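Ngaio Bolger had the rental agreement open on one side of the bench and her review notes on the other. The Skadar hand gripper cost 54 dollars a month, spare pads not included. Cumeck wanted her verdict by February.

"Would you buy it?" Nanna Bisgaard asked from the doorway.

"I haven't got to that part."
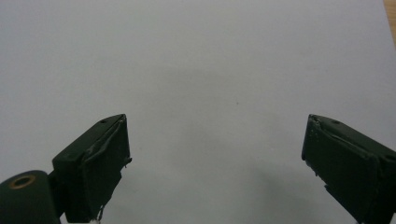
Ngaio wrote her reviews in the same order every time: grip, wear, price. Grip had taken a page. Under wear she put down that the strips on the inner faces were fraying near both tips, with pale scuffs along the left one and ragged bits standing out from the right. She wrote that the fingers themselves looked sound. Then she crossed out "sound" and wrote "fine."

Nanna came in and read over her shoulder. She had sold for Oshima before she came to Fendwood, and she still read a review from the price up.

"They'll say pads are a consumable," she said.

"Then they can put them in the box."

"They'll ask you to take that line out."

Ngaio turned to the agreement and found the clause on replacement parts. It was 2 lines long. She copied it into the review word for word, added unit 2712 at the top, and went to look for a stamp.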